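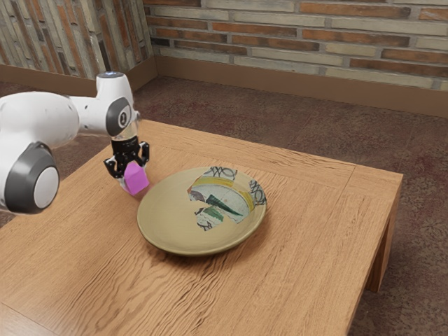
4.2 Grasp planning near obstacles

The planner used in Grurkora treats every tabletop object other than the target as a swept obstacle. For most of the Villdale tasks this works well enough, because the objects are spawned with a clear margin between them. It works poorly in the cube-and-dish task, where the cube can be spawned right beside the rim and one of the two fingers has to come down in a very narrow strip of table. In our first round of tests the planner rejected most of these starts outright, and the motion module then timed out waiting for a goal.

We changed two things. First, the collision shape of the dish is no longer a single convex hull. A hull closes over the top of the dish and turns a shallow, open object into a solid puck. We now split the mesh into a ring for the rim and a thin disc for the base, which lets a fingertip pass over the inside of the rim when the height allows it. Second, grasp candidates are sampled by yaw angle before they are sampled by height. For each start the sampler draws 1000 candidates, groups them by the cube face they would close on, and drops any group whose outer finger overlaps the rim ring. The groups that are left are ranked by the clearance of the worse finger and passed to the arm solver in that order.

The ranking is deliberately crude. We tried a weighted cost that also took in joint travel and wrist angle, but the weights had to be tuned again each time the table was moved, and Tapio Nurmi's earlier notes on the Cuesta solver report the same trouble. Clearance alone gave paths that were a little longer and much easier to debug.

One side effect should be noted. With yaw sampled first, the wrist sometimes turns the long way around before the descent. The joint limits allow it, but it adds time to the approach and we have left it in.
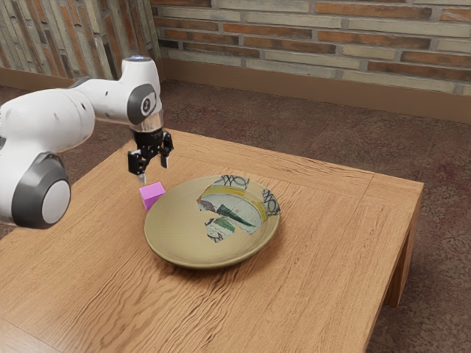

4.3 Descent and closing

The descent is run as a straight line in tool space from a hover pose above the cube. At the hover pose the gripper is opened to its full width and the cube pose is estimated again. If the new estimate differs from the one used for planning by more than 2 mm, the descent target is shifted but the yaw is kept. Replanning the yaw at this point caused the arm to hunt back and forth between two groups of nearly equal clearance, so we removed it.

Speed is lowered over the last part of the descent. We check contact between each finger and the rim at every physics step, and any contact before the close command counts as a failure 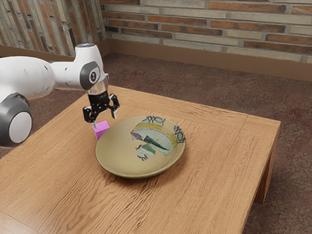 even if the cube is later picked up. This is stricter than the default Villdale scoring, which only looks at where the cube ends up. We kept both scores in the logs so that our runs can be compared with older ones.

Closing is force limited. The fingers stop when both report contact or when the gap reaches the known cube width less a small tolerance. A one-sided contact that lasts longer than 8 control steps triggers a small sideways correction away from the touching finger - this was added late, and the runs in Section 5 were all repeated with it switched on.

4.4 Pose estimates

The cube pose comes from colour segmentation followed by a corner fit on the top face. Colour is an easy cue in this scene and we make no claim that the method would carry over to a cluttered table. The harder part is the shading. Shadow on the wood next to the cube and pale reflections on the tabletop both pull at the mask when the threshold is set loosely, and the fit then returns a yaw that is off by several degrees. We fit straight lines to the mask border and discard border points where the gradient is weak.

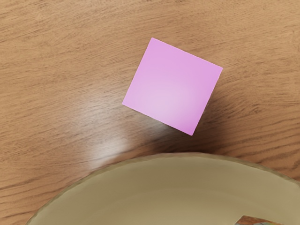
Figure 4. Cube and dish rim from almost directly overhead, rendered with shadow and surface reflection on.

The corner fit was tuned on 596 rendered views drawn from the same scene with lighting and cube yaw varied. Views in which fewer than three corners could be recovered were left in the set, and the estimator is allowed to return no answer for them. When that happens at the hover pose, the controller carries on with the planning estimate and writes a flag to the log. The Zuvside replay tool reads this flag and marks the step, so a failed grasp can be traced to either the estimate or the descent without running the episode again.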